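Two Saturdays in a row now I've ended up at the Tunthorpe workshop, and I'm starting to think I should just bring a toothbrush. Sandra Hartley talked me into helping sort the place out before spring, and she's very good at making a long list sound like a nice day out. (There were cookies. I'm easy.)

I'd only ever been in after dark, so I'd never noticed what a great room it is. White ceiling, long strip lights, a brick wall I'd happily steal for my own living room. It's the kind of space where you walk in and start moving the furniture around in your head.
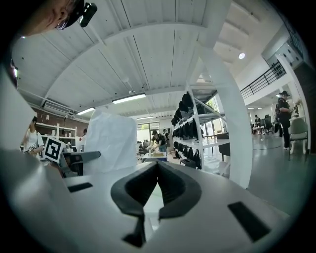
Anyway, my big job was bags. I have strong feelings about bags! At home I've got a closet full of them, all stuffed inside each other, and every September I swear I'll deal with it and then I don't. So walking up to somebody else's bag situation was weirdly exciting. Sandra wanted everything off the floor and up on the tall white shelves, and Kenta Ichikawa wanted it all sorted by size, and I wanted a coffee first.

We went with hanging whatever had a decent loop and sitting the rest on the shelves. Four levels sounds like a lot until you start loading it up with backpacks.

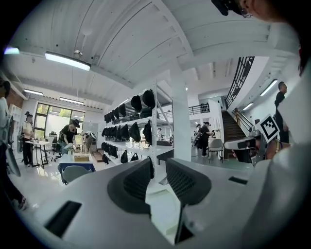

Kenta's rule is that if you have to move two things to reach one thing, you've put it away wrong. I argued with him for a good ten minutes, then went home and tried it on my hall closet, and ugh, he's right. I'm now pricing up metal shelving, and I've set myself a limit of 50 dollars, so we'll see how that goes. Natalie says to look secondhand.

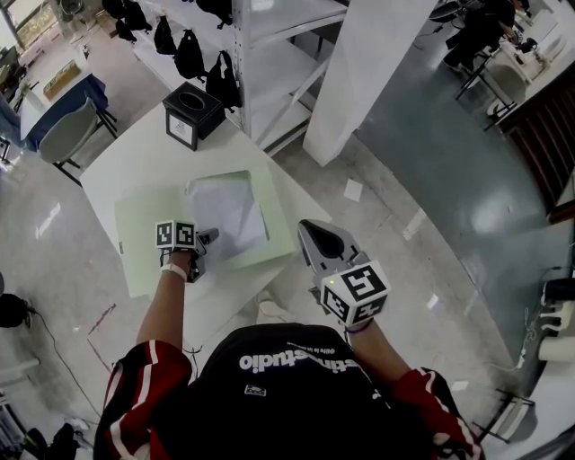
Small trash is the other thing I want to get better at. I'm terrible for leaving receipts and wrappers wherever I happen to be standing, and wiping down a table with bits of paper all over it drives me nuts. A tray is such a simple fix. The pale green one with the crumpled paper in it has a raised rim, so stuff stays put, and I want one for my desk and probably another for the kitchen. I'd still miss a few, mind you, like that little white scrap on the floor by the pillar.

Next up is the cable drawer. Stuart has offered to help with it, and he's bringing labels.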